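Starting a short thread on hotel and rental kettles. I stay in a lot of rooms for work and I make tea or instant noodles in nearly all of them. I have a routine for the kettle now and people keep asking me for it. Wed 15 March, room 608, Flores.

First thing: I do it before I unpack. If I leave it until I want tea, I skip half of it and go to bed wondering what the last guest had in there.

Look inside with the lid open and your phone light on. White crust on the bottom is scale. It comes out of hard water and it's harmless, just ugly. Anything brown, greasy or floating, call the desk and ask for another kettle. I've done that 2 times in my life.

For scale you need something sour. I carry citric acid in a small screw-top jar. A spoonful in half a kettle of water, boil, leave it while you shower, pour it out. Two plain boils after that, both down the sink.

Vinegar works too, but then the room smells like vinegar and so does your first cup. Lemon from the breakfast buffet is OK for light scale. It won't do much for the thick stuff.

Then the outside, which most people forget. The lid and handle are the parts every guest touches. Unplug it, lift it off the base, let it cool, empty it. Damp cloth with one drop of dish soap, wrung out well. I do it on the bathroom counter where the light is better and the sink is right there. 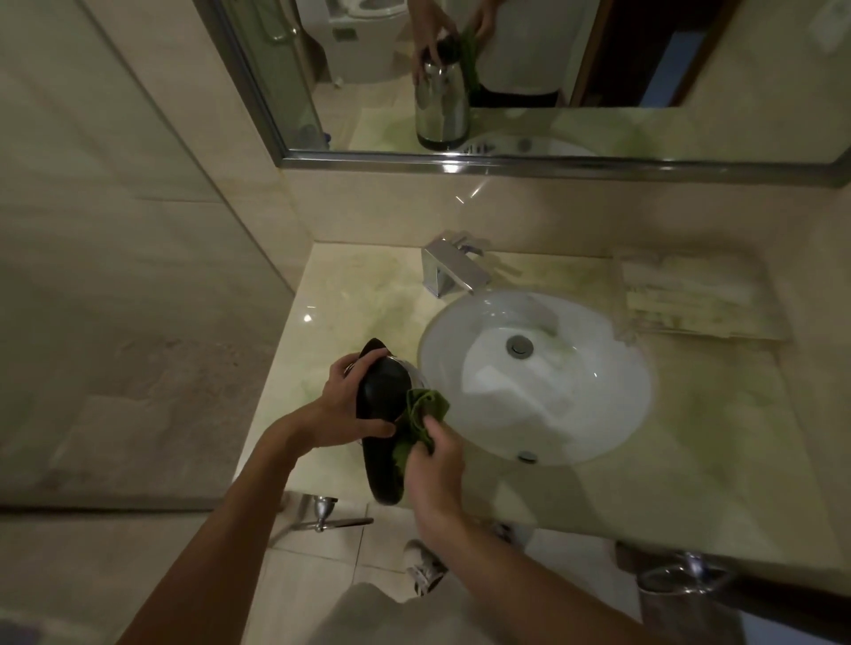

Low side of the kettle, tipped over to get at it. Green cloth, beige marble, sink on the right.

Tipping it is fine once it's empty. What you don't want is water getting into the connector underneath. Never hold the whole thing under the faucet. If the bottom does get wet, dry it and leave it a good long while before it goes back on the base.

On cloths: I use microfiber from Fletik. They come in a pack and they're thin enough to dry overnight on a towel rail. Any microfiber will do. Don't use the rough side of a sponge on polished steel. It leaves fine scratches and you can't get them out.

Don't use the hotel washcloth either. It sheds lint all over shiny metal, and somebody has to wash it after you've rubbed a kettle with it.

The order I go in: lid, handle, spout, then the body from the top down. Fold the cloth into a pad and turn it to a clean side when it starts to drag. Steel shows every fingerprint, so hold it by the lid or the handle while you wipe.
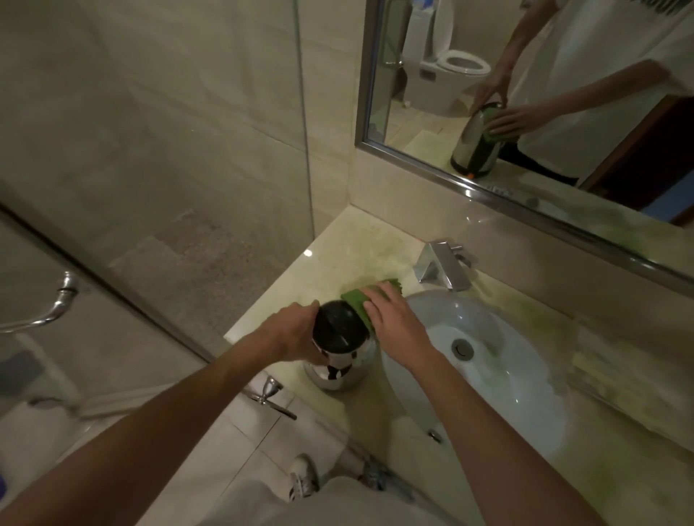
Photo: Jinar / Nandari travel notes

Last pass is with a dry part of the cloth, or a second cloth if you have one. Water spots on steel come from letting it air dry. It takes me about 60 seconds and it's the part that makes the kettle look clean.

Someone asked about the spout filter. If it's a little mesh piece that clips out, take it out and rinse it. If it doesn't want to come out, leave it alone. I broke one in September and had to go down and explain it at the desk.

Someone else asked if I just bring my own. I tried a folding travel kettle for a few months. It was slow and took up a corner of my bag that I wanted for shoes. I went back to cleaning whatever is in the room.

Also check the cord and the base before you plug it in. If the cord is frayed or the base rocks, ask for another one.

A couple of you wanted the short version to save. Look inside, descale, two plain boils, wipe the outside, dry it, fresh water for the tea.

Next one will be on coffee machines, the pod kind. Those take longer and I still don't have a good way to clean the drip tray in a small sink. If you have one, reply here.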